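Keeping warm in shared student houses: clothing, bedding and heating use

Group 7 project report
Nobuhle Zulu, Man-sik Ban, Sizwe Nel

1. Background

Most second-year students at our college move out of halls and into rented houses, and for many it is the first winter in which they pay for heating themselves. We wanted to find out how people in these houses stay warm when they would prefer to leave the heating off. Our tutor, Ayanda Makhubela, suggested that we keep to three things: what people wear indoors, what they have on the bed, and when they switch the heating on.

We did not look at insulation, boilers or the price of gas. A group last year covered those for the Ladefoged Road houses and we have used their floor plans with thanks.

2. How we collected the answers

We put a questionnaire through the doors of houses on Ladefoged Road and Folum Street in November and left a collection box in the library. We received 63 completed forms. We also left a room thermometer in 5 bedrooms and asked the people living there to write down the reading when they got up and when they went to bed.

Two of the questions were badly worded. Question 4 asked whether the respondent wore "outdoor clothes" indoors, and several people ticked yes because they counted jeans. We have left that question out. Question 9 asked about "extra bedding" without saying extra to what, so we only used the written comments.

3. Heating

The most common pattern was an hour in the morning and two or three in the evening, agreed by the whole house at the start of term. Arguments about it were mentioned on a good many forms. In houses where one person had control of the timer, the others were more likely to say they were cold. One house on Folum Street keeps a written rota and reported no trouble at all.

People with north-facing rooms on the ground floor were the least satisfied. The thermometer readings agree with this – the ground floor bedroom at the back of the Skavavico building was the coldest of the five on every morning we have a reading for. Dirk Van Rooij, the letting agent for that building, told us that the radiator there is the last on the loop and that he had asked for it to be bled.

4. Clothing

Jumpers came first, then thick socks, then dressing gowns. Padded jackets came up more than we expected. Several people keep one in the bedroom and put it on to work at the desk, and a few said they spread it over the duvet at night. We asked some of them which they found warmer, wearing it or lying under it. Answers were split, and the people who spread it over the bed complained that it slid off.

A padded jacket works by holding still air between the stitched lines, so it loses some of its warmth when it is squashed flat. This may be one reason for the mixed answers, but we did not test it.

5. Bedding

Our budget did not stretch to buying duvets to compare, so this section relies on what people told us. Few respondents knew the tog rating of their own duvet. Those who did had mostly bought it new for university. Blankets from home were popular, and hot water bottles were mentioned by people in every house.

6. Problems

The forms came back over a month in which the weather changed a good deal, so early and late answers are hard to compare. One thermometer was moved to a windowsill for part of the time and we had to drop those readings. If we did the project again we would start in September, before the heating goes on, and ask the same people twice.

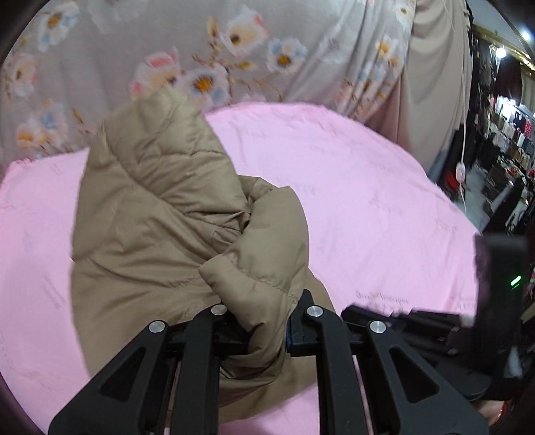
We would also ask for the size of each room. Sizwe pointed out that the smallest bedrooms were often described as the warmest, but without measurements we could not say any more about it. The blank questionnaire and the thermometer readings are in the appendix, and the completed forms are kept in the department office until the end of the year.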